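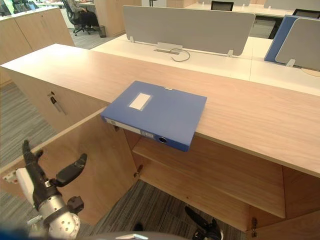 Ticket 585 — Paiva storage cabinet, records room, door wont lock. Opened by Sólveig Thorlacius, December 6, 2018. Left door sags when it swings out and the bolt misses the strike. Key turns fine with the door open. Blue file box is laying flat on top with a corner and the spine over the front edge, right above the open compartment, so move that back before anyone works under it. Label on the lid is blank, no idea which set it belongs to. Please don't shelve it till I check.

Update 1. Tightened both hinge screws on the left door. Better but still drags. Top screw just spins — hole is stripped.

Update 2. Londik says 2 hinges on backorder, no date. Asked Flivora instead, waiting to hear. Tried a longer screw in the meantime, holds for now. Bolt catches if you lift the door a little.

Left to do: swap hinges, check shelf is level, find teh spare key. Key stays in the lock until then so keep anything confidential out of this one.

Status: open, waiting on parts. — S.T.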